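Suche nach Artikelnummer oder Stichwort Suchen

Likport Kontaktabgleich für Warko CRM

Likport ist eine Erweiterung für Warko CRM und gleicht Adressen, Ansprechpartner und Gesprächsnotizen mit dem E-Mail-Programm ab. Der Abgleich läuft im Hintergrund – entweder beim Speichern eines Kontakts oder in festen Abständen. Neue Kontakte aus dem Posteingang landen zunächst in einer Vorschlagsliste und werden erst nach Freigabe in die Datenbank übernommen.

Dubletten erkennt Likport anhand von Firma, Nachname und Telefonnummer. Abweichende Felder werden nebeneinander angezeigt, der Bearbeiter wählt den gültigen Wert aus. Gelöschte Kontakte bleiben 13 Tage im Papierkorb. 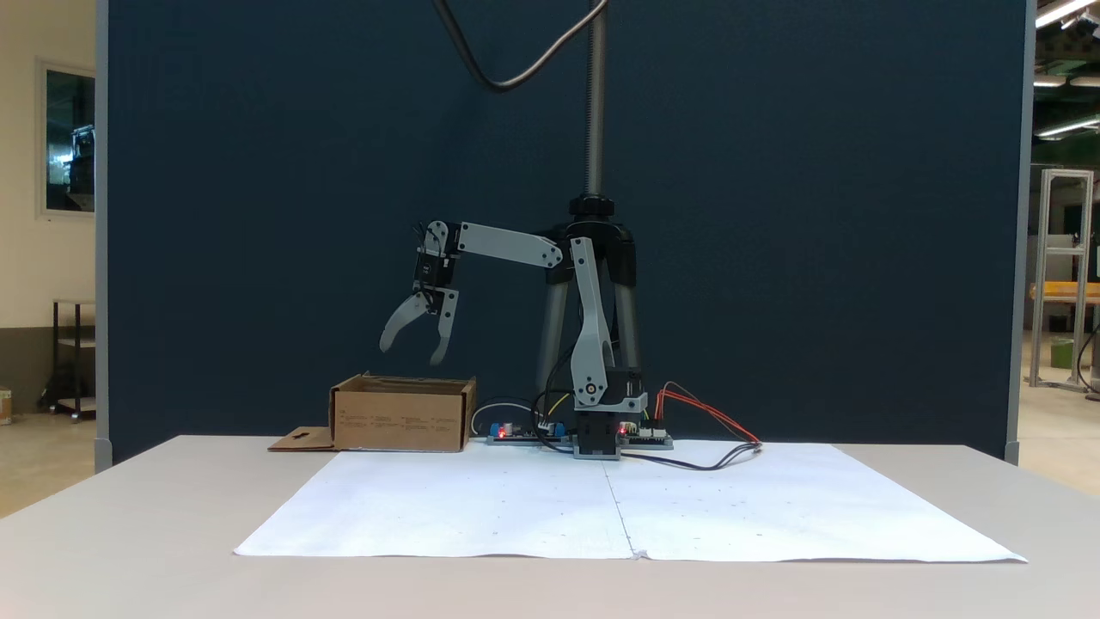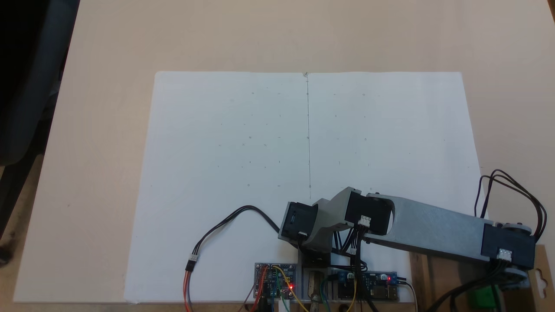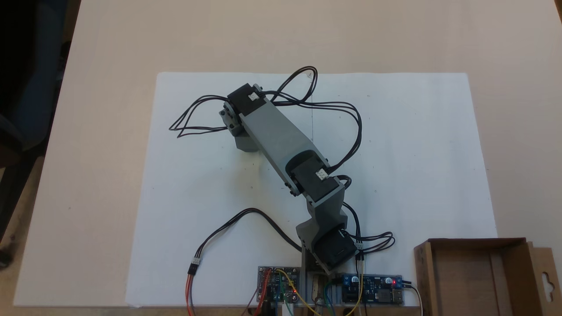
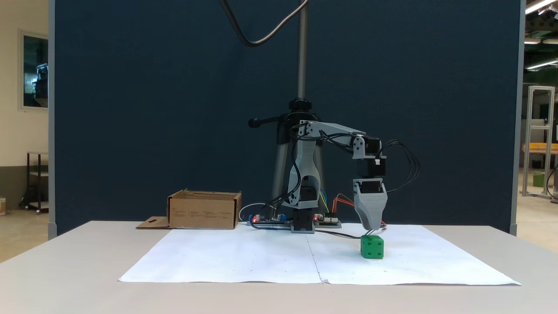

Lizenz und Lieferumfang

Die Grundlizenz gilt für vier Arbeitsplätze und bis zu 900 Kontakte im Abgleich. Weitere Arbeitsplätze lassen sich einzeln nachbestellen, das Kontaktlimit steigt dabei mit. Im Preis enthalten sind Updates für zwei Jahre und das Handbuch als PDF.

Voraussetzungen

Warko CRM muss auf dem Server bereits eingerichtet sein. Für die Installation wird ein Benutzer mit Administratorrechten benötigt. Eigene Felder können übernommen werden, müssen aber vorher in der Feldzuordnung angelegt sein – Auswahllisten mit Mehrfachauswahl werden nur als Text übertragen.

Beratung und Bestellung

Fragen zur Lizenzierung beantwortet Tarek Issa, technische Anfragen gehen an Ginette MacPherson. Bitte bei Anfragen die Versionsnummer von Warko CRM angeben. Der Lizenzschlüssel kommt per E-Mail an die bei der Bestellung hinterlegte Adresse.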